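Pre-run software checklist, suturing bench: control, perception, planner, logging 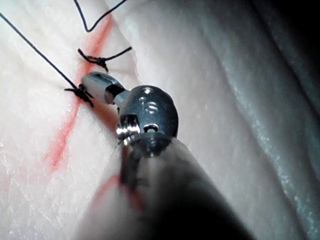
Wrist view, suture pad. Instrument tip beside the lower of two knots on the marked line.

Site: Brorkgate bench room
Software under inspection: Griva (motion control and planner), Tillar (perception and logging)
Date of inspection: Feb 8, 2020
Result: Conditional. See items 3, 6, 9 and 12.

Marks used: OK, FAIL, OPEN (could not be settled in this inspection). An item marked OK means I saw it work. A line in the release notes does not count, and neither does a green light on the dashboard.

SECTION A – CONTROL

1. Emergency stop cuts motor power with the planner running, paused and crashed. OK
Tested in all three states. The crashed state was produced by killing the process from a second terminal. The January checklist had only the first state ticked.

2. Joint limits in the config file match the limits loaded at startup. OK
Compared line by line. Griva prints the loaded values only at the debug log level, and it should print them always.

3. Watchdog stops the arm when commands stop arriving. FAIL
The limit is set to 20 milliseconds. The watchdog does trip, but it then accepts the next command in the queue and carries on as if nothing had happened. A stop that clears itself is a pause. Needs an operator reset before this goes back in use.

4. Force threshold set for the pad, not left over from the rigid test block. OK
Changed by hand at the start of the session. I would like the pad profile to be picked at launch, with no default.

5. Wrist moves through its full range without a jump at the wrap-around angle. OK
7 sweeps, no jump. The old jump showed up only when the arm was warm, so please repeat at the end of a long session before anyone closes the ticket.

SECTION B – PERCEPTION

6. Thread tracker keeps thread and knot apart. FAIL
Tillar handles a single strand on pale pad well enough. Where the strand runs into a knot it tends to pick one of the short ends and call it the continuation. Confidence stays high while it does this, so the planner gets no warning. The accuracy figure we were given comes from pads with one straight strand and no knots at all. I don't consider it evidence for anything we do here.

7. Marked line found where thread or a knot covers part of it. OK
Better than expected. The red line was joined up correctly under both knots. It gets less sure toward the lower left, where the red spreads into a soft smear, and it says so in the output. More modules should behave like this.

8. Bright reflections on the metal wrist not reported as thread or needle. OK
With the reflection mask on. With it off, the highlights on the pulley side came back as two needle detections. The mask is a hand-drawn polygon and will be wrong as soon as the camera mount is moved.

9. Depth estimate usable near the folds of the pad. OPEN
The speckled gray fold on the right gives a patchy depth map, and the dark upper corner gives nothing. Tillar fills the gaps by smoothing, then passes the result along with no flag to say which points were measured. I asked for the raw map and got the smoothed one under a different file name.

10. Instrument shaft masked out of the tissue model. OK
The shaft sits very close to the camera and is badly out of focus, so the mask edge is loose. Loose in the safe direction, as far as I could tell.

SECTION C – PLANNING

11. Planner refuses a path through a no-go zone. OK
4 attempts, 4 refusals. The error text is still "unknown reason", which helps no one.

12. Approach to a knot leaves clearance from the standing thread. OPEN
Depends on item 6. The clearance itself is computed correctly from the thread position it is handed. If that position is wrong, so is the clearance. Until the tracker is fixed, a person confirms the thread overlay before each approach.

13. Replanning gives the same path for the same input. OK
With a fixed random seed. The default is no seed – please change it.

SECTION D – LOGGING AND TOOLING

14. Video and joint logs share one clock. OK
Checked after a restart as well.

15. Software version written to each log. OK
Local edits are not recorded, however, so two builds with the same version number can behave differently.

16. Çetinkaya replay tool reproduces a logged run. OK, with a limit
Motion replays faithfully. Perception output is read back from the log and never recomputed, so a clean replay tells us nothing about Tillar. Someone had been citing replays as perception tests. Please stop.

CONDITIONS

No automatic approach to a knot until items 3 and 6 pass. Manual control may continue. Item 9 needs the raw depth map from the Tillar side. Repeat sections A and B in full after any change to either package, including changes described as cosmetic.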